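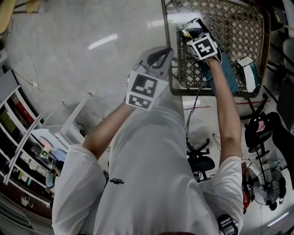

Right, so my bit tonight is storage for people who hate storage. I had a proper cupboard for years and all it did was let me shut the door on things. Open shelves changed that for me, because if it's on a shelf I can see it and I feel bad about it. You'll spot the row of olive-green binders on the white metal shelves, and the red folder or binder keeping them company. The other thing I'll bang on about is the big wire basket. That's my "deal with it" basket, and it's got a blue-green folder or board and a little white box in it. I love mesh for this! A solid tub is basically a cupboard with no door.

(Pause. Ask who has a drawer they can't open all the way. Wait for the hands.)

OK, baskets. Go bigger than you think and keep it on the floor, at least at first. I used to have 2 small ones up high and they turned into landfill. With one big one you have to bend down, and you get sick of bending down, and then you empty it. That's the whole system, sorry if you were hoping for an app.

Shelving next. I looked at a Vedberg and a Toston and dithered for most of April. The Vedberg was $294 and the Toston was $147, so there went my dithering. (Let them laugh. Don't start on the delivery story, it goes for ages.)

Binders! Pick a dull colour and stick with it for everything boring, like tax, insurance and warranties. Then have a single bright one for the stuff you'd grab on the way out the door. Ivan Shevchuk talked me into this and I was pretty snooty about it until I needed my rego papers in a hurry. Found them straight away, had to ring him and say so.

Someone always asks about labels. I write mine with a marker on masking tape and my handwriting is shocking, but I'm the only one reading them. If you share the place, print them.

(If there's time: cables. Coil, twist tie, into a zip bag with the name of the thing they belong to. If you don't know what it belongs to, give it 2 months and then off to e-waste.)

Questions, then tea. Remind them to stack their chairs.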